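Is collecting dish handling demos at home worth it?
Posted by Gijs Dekker, March 16, 2018

We are gathering two-handed examples for a learning system, all plates and bowls, with a hand-held gripper in each hand. The set is called Zidthorpe and stands at 2536 episodes. I was told variety in the home matters more than the number of takes. I have my doubts. Most of ours come from one apartment, and I suspect the model will learn the bedspread.
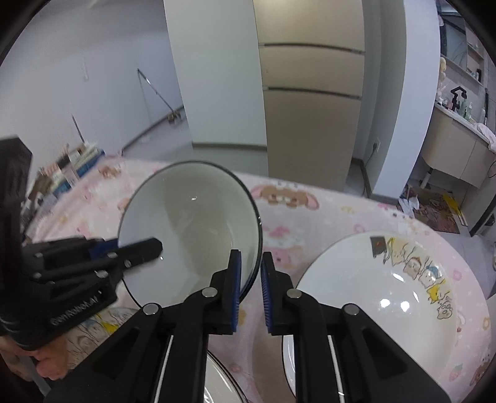 Bowl on its side, left pad against the rim.

Does a patterned background help or hurt? And should I keep going to 3033 as planned, or stop and look at what I have?

Folke Hovland
More data is always better. Keep going.

Sânziana Bratu
I wouldn't keep going. Hold out one room completely, train on the rest, and see what happens. If you can't do that because there is only one room, you have your answer – 500 more takes in it won't tell you much.

Prints bother me less than glare. A glossy plate throws back highlights and even the fingertip, and I have yet to see anyone check what that does to a policy before claiming it "generalizes."
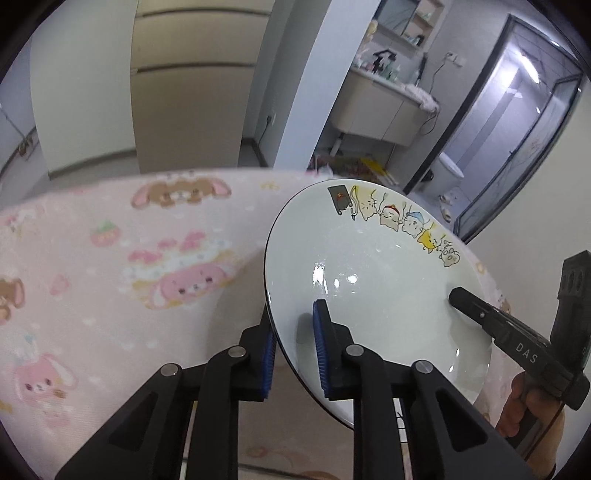 Plate held tilted over the tablecloth, finger on each side of the rim.

Pull 54 episodes at random and watch them to the end. I did this on Mabula and threw out 6, all of them marked good.

Eilif Sundqvist
Agree with Sânziana, though I'd want plain white dishes in there too. Cartoon borders give away which way the plate is turned.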